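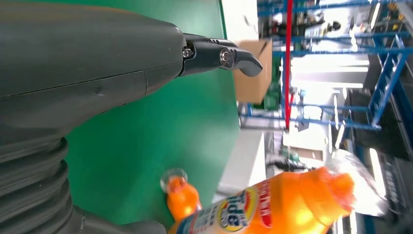

Student Projects / Robotics Lab / Fault Reports

Gripper stops during the bottle task
Calum Gillies and Man-lok Chien, 12 Apr 2023

In our project the arm must pick up a drink bottle from the green table and put it in a box. The orange bottle lies on its side for this task, and there is clear plastic film near it. In test 9 the arm made a protective stop while it was going down, and after the restart the finger position was wrong by 2 mm.

First we suspected the Sadora control program. We read the log with Man-lok and found no wrong command. Then we checked the finger by hand and felt a small movement. One of the screws which hold it was not tight enough. The finger could turn a little, so its hooked tip touched the table too early and the force limit was reached.

We tightened the screw and did the calibration again. After this we made 12 runs, and 4 of them still stopped. In these runs the film was pulled under the tip – this is a different fault and we have not solved it yet.

For safety, we now press the emergency stop before any hand goes near the gripper. In test 9 we did not do this, and our supervisor was right to complain. The film problem will be studied in May.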